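Plumis bin liners, 6 litre: review

We go through a lot of small bin liners in our house. There is a bin in the bathroom, one under the desk and one by the back door for bottles, and until April I bought whatever the supermarket had on the shelf. Those split at the bottom seam so often that I started putting two in at a time. I then ordered a box of the Plumis ones from Rostgate, and that box has lasted until now, so I have had a fair go with them.

The box holds 160 liners on 4 rolls. They come folded flat and wound without a core, and the perforations tear cleanly if you pull sideways. Pull straight down and you will get two. The end of each roll is held with a paper band that leaves a sticky patch on the first bag, which I throw away.

Fit is the main thing with small liners. Plumis give the size as 6 litres, but they are cut wider than the supermarket ones and a bit longer, so there is enough to turn over the top of a round bin and have it stay there. On a square bin with sharp corners they are tighter and I have to work the last corner down with my thumb. They have no drawstring and no tie handles. To close one you gather the top and knot it, which needs a hand's width of spare plastic, so don't fill it to the brim.
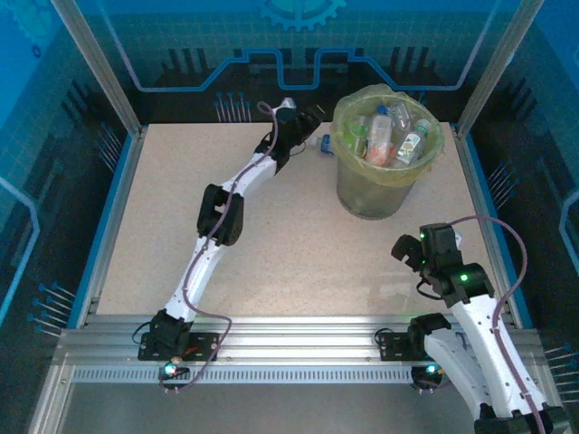

Plastic bottles in a lined bin, with the edge of the bag folded over the rim.

Strength is good for the thickness. Empty bottles, tissues, packaging and pencil shavings are all fine. I had one split on a broken coat hanger, which I would not hold against it. For wet waste I would want something heavier. Tea bags left overnight made the bottom seam damp on the outside, and I now use the Awwad caddy liners in the kitchen instead. Those cost more per bag and are worth it for that job only.

There is a slight plastic smell when you open the box. It went after a few days in the cupboard. 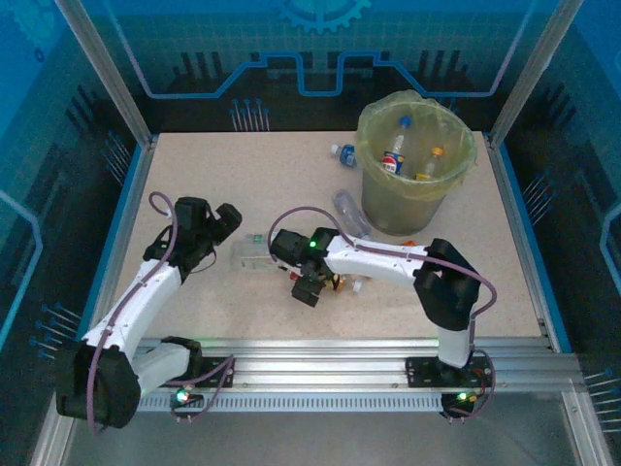
Will they fit a tall pedal bin?
They are too short for that, and the top will slip down inside as soon as anything heavy goes in. Measure round the rim and look for a longer liner.

On price, they work out a little dearer than the supermarket rolls, but I use one at a time now. Bivport sell a similar liner in a bigger box. I tried a roll of those and found them thinner, with perforations that tore into the bag.

Four stars. I have ordered another box.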